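Drusadico Home Planetarium – Set-up Guide
Section 3: Choosing a spot and levelling the base

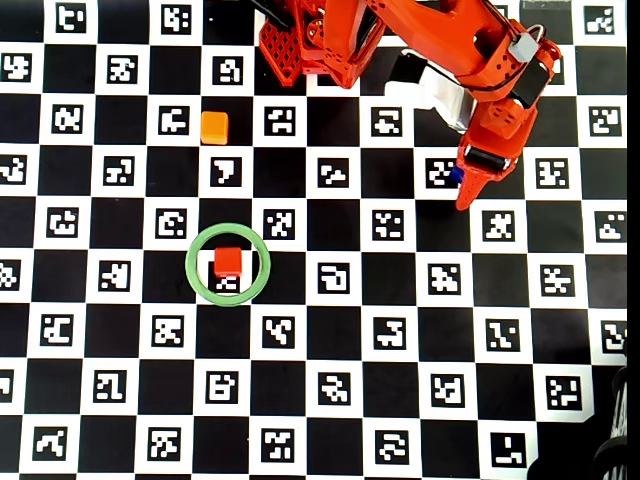 Where you put the projector makes a huge difference to your night sky, so take your time with this bit – it's worth it! The best surface is flat, firm and plain in colour. A bold black-and-white checkerboard is a poor choice under the lens, as stray light bounces off the white squares and leaves pale patches on the ceiling. A dark tablecloth fixes it straight away.

1. Clear the surface and wipe it down.

2. Set the base with its three feet on the table and the Korletey label facing you.

3. Turn each foot until the bubble sits in the centre of the level. Small turns are plenty.

4. Lower the Flakska star globe onto the spindle until it clicks.

5. Plug in the power lead, switch off the room lights and wait 2 minutes for your eyes to adjust. You'll be amazed how many faint stars come up!

Note: The projector looks best with 2 metres between the lens and the ceiling. In rooms with sloped ceilings, aim for the highest point and refocus.

CAUTION: Don't look straight into the lens while the lamp is on. Let the lamp cool for 6 minutes before you lift the globe.

Changing the season
The globe arrives set to the April sky over Lelldale. To change it, loosen the grey collar, turn the globe to your month and tighten the collar again by hand.

Guide revised February 2014 by Ridwan Menon and Dimas Pillai.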